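Workshop notebook, Tuesday, September
Posted by Wen-hsiung Poon
3 comments

Started the second batch of quilt dyeing before eight, while the studio was still cool, and I want to get all of this down before I forget which jar was which (I did that in the spring, and Vendula has been very kind about it, but she hasn't forgotten either).

The plan was walnut hulls on cotton again. The first batch came out a nice soft brown in the pot and then dried to something closer to weak tea with milk. I liked it more than I expected to, but it isn't what we promised for the Tesitholm bedcovers, and Zodwa wants the border strips to be darker than the middle by enough that a person would notice from the doorway. So I went back to my notes and I think I was stingy with the scouring. I had given the cloth a quick hot wash and called it clean. This time I simmered it with soda ash for a full 2 hours, and the water came out the color of apple juice, from cloth I'd have sworn was spotless! Said told me this would happen. He has told me more than once.

After scouring I rinsed until the water ran clear and put everything through the tannin bath, then the alum. I weighed the cloth dry, the way Hedvika showed us, and not damp and guessing the way I used to. There are 26 strips in this batch plus the test squares, all from the same bolt, and I clipped a corner off each test square so I can tell them apart once they're brown. One corner clipped is alum only, two corners is alum with a little iron afterward.

The hulls had been soaking since last week in the lidded bucket by the back door, and the smell was, well, it was what it always is. I strained them through old curtain fabric twice. Please, whoever does this next, do it twice. The little gritty bits get into the folds and leave freckles, and you don't see them until you're ironing.

Cloth went in at lukewarm and I brought it up slowly, stirring more than I wanted to. My shoulder is letting me know. I kept it just under a simmer for an hour and then turned off the heat and left it sitting in the pot, and I do believe the long sit is where most of the good color comes from. Vendula thinks it's the heat. We've agreed to split the next batch and find out, which will be fun, and whoever loses buys the thread.

The iron dip was very short. I had the bucket ready and counted slowly to 111, which is my own silly number, it's just how long it takes me to say the names of all my cousins, and then straight out and into the rinse. The two-corner squares turned a lovely deep gray-brown right away. I'd like to use that for the borders, though I worry a bit about iron making the cotton brittle over the years. These are meant to be slept under and washed and dragged around by children, so I'd rather go lighter on the iron and do a second round in the walnut.

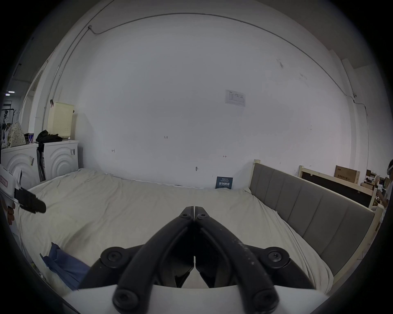
Zodwa stopped in after lunch and we laid the wet squares against the first batch. Wet is always a liar, I know, but even so the difference was plain to both of us. She'd like the middle panel left alone, in the milky tea color, and I'm happy about that, it means nothing from the first batch goes to waste.

Still to do: soap test on both sets of squares, a strip taped in the south window with half of it covered, and a note to Hedvika to ask whether she still has any of the heavy batting. Also we're low on soda ash. The walnut pot has plenty left in it, so I've put the lid on and tied the red string around the handle. Please don't pour it out, whatever it smells like by Friday.

Comments (3)

Said Farouk: Two hours of scouring! I'm framing this page.

Vendula Havlíček: It's the heat. I take my thread in cream, please.

Hedvika Hrnčiar: I have batting, enough for one large cover and maybe a crib size. Come and get it before my sister does.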